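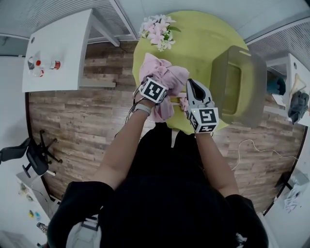
I got to Ambrosio a little before nine in the morning, which I thought was early, and the woman who owns it had been there since five. Ambrosio is a laundry. It sits on the corner opposite the Grikau bus depot, and if you live on the north side of town you've probably walked past it a hundred times and noticed only the steam coming out of the vent. I'd been wanting to talk to her for ages (my napkins have been going there for years, long story) and she'd finally said yes, on the condition that I didn't use her name and that I didn't get in the way of the sheets.

I got in the way of the sheets almost right away. She was very nice about it.

"Stand by the sink," she told me. "Everybody ends up by the sink."

So that's where I did most of this interview, with a mug of coffee balanced on a box of starch, shouting a little over the dryers.

She didn't plan on laundry. She was working the front desk at the old Herari hotel when the hotel shut down its own laundry room and started sending everything out, and it came back gray. "Not dirty. Gray. I used to carry the towels up to the rooms and feel embarrassed," she said. She complained so often that the manager told her to go find somebody better. She looked, didn't find anyone she liked, and rented the corner shop with the money she'd been saving for a car. The hotel was her first customer. It gave her 14 tablecloths to start with, as a test, and she ironed every one of them herself at home because the press hadn't been delivered yet.

"On my kitchen floor, on blankets," she said. "My back still remembers. I would never let anyone here do that now."

I asked what the towels had been suffering from, and this is where she got going - I barely had to ask another question for twenty minutes. According to her, gray towels come from too much soap. People see a stain and they pour in more, and the machine can't rinse it all out, and what's left behind grabs hold of the dirt from the next wash.

"I tell people, use half. They look at me like I'm trying to ruin them. Then they come back in a month and say, oh, my shirts feel different!"

I went home and tried it, by the way. Half the soap. My bath towels had gone so stiff you could practically lean them against a wall, and after three washes they were soft again. I was a little annoyed at how easy it was.

Fabric softener is her other big subject. She won't have it in the building for towels. "It's a coat," she said. "You're putting a coat on a thing that's supposed to drink water." She does allow it for some blankets, if the customer insists, and she makes a face when she says so.

Around ten the first hotel cart went out and things got quieter, and she walked me through the back to show me the press. It's an old Ullico, a big flat roller machine she bought secondhand, and it takes two people, one to feed and one to catch. I watched a queen sheet go through in less time than it takes me to find the corners on mine. On a normal day they do 92 sheets before lunch. In December, when the hotels are full and every restaurant in town is having parties, it can be double that, and she brings in her sister and two cousins and feeds everyone soup.

I asked her the thing I'd really come to ask, which is how on earth you fold a fitted sheet.

She laughed for quite a while.

"You want the secret? You don't need it perfect. Put your hands in two corners, tuck one inside the other, do the same on the other side, lay it down, and make a rectangle. The middle can be a mess. Who's looking at the middle?"

She did one for me while she was talking, without looking down. Then she had me do one. Mine came out looking like a small pillow, and she took it from me and shook it out and did it again, the way you'd retie a kid's shoe.

We talked about money too, which she didn't mind at all. The first year was bad. The boiler broke in the second month and the repair was 1528 dollars, a number she can still say without stopping to think, and she paid it off in pieces. She nearly went back to the front desk. What kept her open was a run of christening gowns and wedding dresses, which she hadn't advertised for and didn't especially want.

"With a hotel sheet, if something happens, I buy a new sheet. With a dress like that, you can't buy her grandmother again. I don't sleep when there's one in the shop."

She still takes them. She washes them by hand, in the sink I was standing next to, and she won't promise anybody that an old yellow mark will come out. Some do and some don't. Her price for a gown starts at 55 dollars and she told me she probably ought to raise it.

Before I left I asked what she does with her own laundry, expecting something impressive. She sends her husband to do it. He uses too much soap.

"I've told him," she said. "I've told him for years."

The next cart was being loaded by then, and someone was calling her from the front about a missing pillowcase, so I rinsed out my mug and squeezed past the rails of shirts. She yelled after me to bring the napkins in separately next time, the red wine ones in their own bag, and to please stop putting salt on them. I'd been putting salt on them since college. Cold water, she says, right away, and leave them soaking until you can get them to her. The counter opens at seven, and if you want something back the same day, it needs to be there by eight.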